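Workshop notebook - glaze bench
2024-02-08

Cold start this morning, and the clay room took until after lunch to feel like somewhere you'd want to put your hands in water. I used the time to catch up on the celadon tests, which I've been putting off since before the holidays, and I'm glad I did, even if the results have left me with more to do than I started with.

Opened the small kiln first thing. Test firing 689 came out clean, no stuck shelves, and the cones were down where I'd hoped they would be. There were 12 tiles in it, all the Lunitz stoneware, all dipped on the same afternoon by me and Oľga. She mixes far more patiently than I do and I think it shows. My tiles have that slightly curdled look along the lower edge where I went back in for a second dip too soon. Hers are lovely - a soft grey green, pooling darker in the stamped lines, exactly the colour I had in my head when we talked about this in the autumn.

The disappointing part is the crazing. Nearly every tile with the Říha feldspar has it, very fine, and you have to tilt the tile to the window to catch it. I rubbed a little ink over two of them to be sure. Libor reckons it will settle if we bring the silica up and leave everything else alone, and he's probably right, as he usually is about fit. I'd like to try swapping in the Ullier feldspar as well, but one change at a time. I have been burned before by altering everything at once and then having no idea which bit helped.

Note to self: write the recipe on the back of the tile in oxide BEFORE dipping. Pencil burns off. I know this. I have known this for years and still had to work out two of the tiles from their place on the shelf.
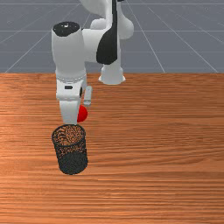
Black mesh cup on the wooden tabletop.

Matúš came by mid-morning with the sieve he borrowed, and a bag of wood ash from his uncle's stove, which was very kind of him. It's mostly birch, he thinks, with some apple in it. I've put half of it to soak in the lidded bucket and the rest is dry in the cupboard, labelled. Please don't use the soaking half for anything yet, and please wear gloves if you stir it, it's more caustic than it looks. I'll pour off the water tomorrow and again at the weekend, and then we'll see what's left to sieve. Washed ash behaves better in the bucket but I have a soft spot for the unwashed stuff, all those little runs and specks, so I want to try both on the same body.

Alžběta asked whether the celadon could be ready for the dinner plates she has planned for May. I said yes, if the crazing comes right, and that she should make the plates regardless and we can always fall back on the old satin white. She wasn't thrilled by that but took it well. Her foot rings are getting very good, by the way. I turned one over at tea and was quite envious.

Rang Sornico about the silica. They have the finer mesh in stock again and will send a bag up with the next order, so I've added kiln wash and a new pair of tongs while we're at it. Vojtěch is to sign for it if I'm out. The old tongs can go to the raku shed.

For the next round: Oľga's base, silica up in small steps, Říha feldspar throughout, same clay, same shelf, same cooling. I'd like to leave the kiln shut a good deal longer this time. I did crack the lid early on the last one, only a finger's width, and I have wondered since whether that did the glaze any favours.

Batch is weighed out dry and in the jars on the second shelf. Water goes in tomorrow.

Recent entries
Satin white - bucket thinned and re-sieved
Replacing the kiln thermocouple
Reclaim clay: drying on the plaster slabs
Iron red tests, second round
Ash glazes - notes from the open day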